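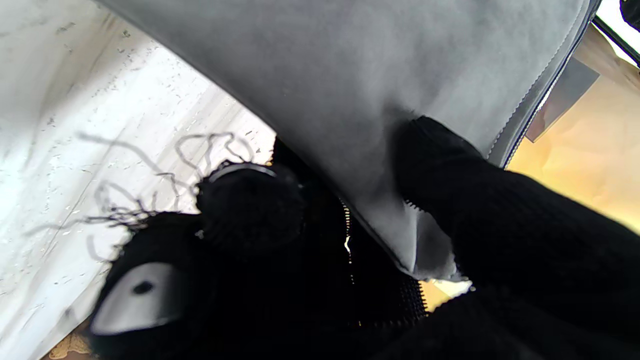 Winter accessories cell, arm 2 - monthly inspection with comments
December 2021
Checked by: Houshang Alipour
Next check due: January

A note before the list, for whoever picks this up next. I write long comments, I know, but I would sooner read too much than stand at the cell wondering what the last person meant. Please add yours underneath and leave mine in.

1. Emergency stop, both buttons: OK
Pressed each one with the arm moving at slow speed. Both latch and both need a proper twist to release. The one on the Kustik panel feels a little gritty, so I wiped around the collar and will try it again next time.

2. Power off and tagged before hands go in: OK
Done before items 3 to 6. My tag is the yellow one on the hook, and you are welcome to borrow it if yours has wandered off.

3. Gripper fingers, surface and edges: OK
No chips I could feel. Do run a bare fingertip along both edges, slowly, and then drag a scrap of knit over them. A burr too small to see will still pull a loop out of a sleeve!

4. Finger mounting screws: ADJUSTED
One had backed off a quarter turn. Tightened and marked with paint pen. The fingers have 43 shifts on them now and we change them at 200, so there is plenty of life left.

5. Lint and yarn around the finger joints: CLEANED
Black wool is the worst of it, and fringe comes a close second - those long curly strands get into everything. Use the soft brush and tweezers, please, and keep the air line for the floor. Blowing lint into the joint only sends it somewhere harder to reach.

6. Wrist camera lens and cable: OK
Lens wiped with the dry cloth. Cable clip is snug and there is no rubbing at the bend.

7. Grip force on mixed goods: OK, WATCH
Tried with the Zadness bundle, which is a fair test with knits, a zipper and a pom-pom all in together. Zipper teeth and metal rings are what I worry about most, so keep the force on the low setting whenever they are in the pile. The log shows 752 picks since the last check and 14 regrips, nearly all of them on dark knits.

8. Work surface and brackets: OK
Surface is firm and doesn't rock. Bracket edges are smooth enough not to snag cloth, though I would like a cap on the corner nearest the arm. Request is in with Wondik.

9. Slow-speed run after power up: OK
Ten minutes with no odd noises. I stayed for a second cup of coffee and listened a bit longer.

Open items: collar on the panel stop button, corner cap.
Signed: H. Alipour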